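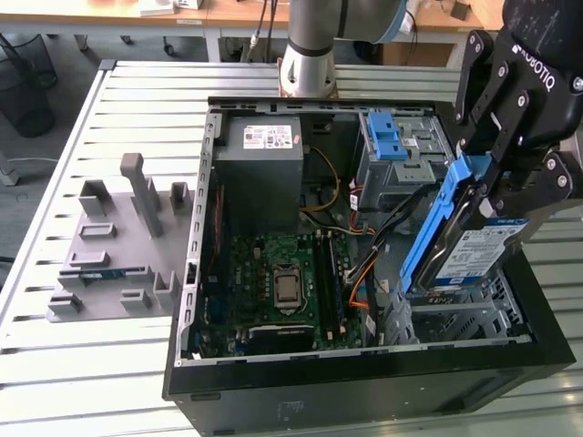 Dwynwen Rees
Contributing editor, computer hardware

Drive caddy

A drive caddy, also called a drive tray or drive sled, is a removable carrier that holds a storage drive inside a computer case. In desktop towers it is usually a moulded plastic frame, often brightly coloured, sized for a 3.5-inch hard drive. The caddy slides into a metal drive cage and is held by spring latches, so the drive can be fitted or taken out without a screwdriver.

Construction

Most caddies are open frames with two side rails joined by a front bar. Short pins on the rails sit in the threaded holes along the sides of the drive. The plastic flexes enough to be spread over the drive by hand. Some makers mould caddies and release latches in the same colour, commonly blue or green, to mark the parts a user is meant to handle.

Placement in the case

Drive cages are commonly riveted or screwed to the frame near the front of the tower, away from the power supply. In many cases the cage opens toward the side panel, and the drive goes in sideways with its connectors within reach of the cables. A serial ATA drive takes a narrow data cable from the motherboard and a wider power lead from the supply. Data cables are sold in several colours, including orange, black and red.

Removal

The computer is shut down and unplugged, the side panel taken off and the case laid on its side. Both cables are disconnected at the drive. The latches are then squeezed and the caddy drawn straight out of the cage.

Compatibility

Caddies are seldom interchangeable between brands. The Plunwood parts list of May separates 13 patterns by rail length and latch position. A 2.5-inch drive needs an adapter bracket.

See also: Drive bay; Hot swapping; Serial ATA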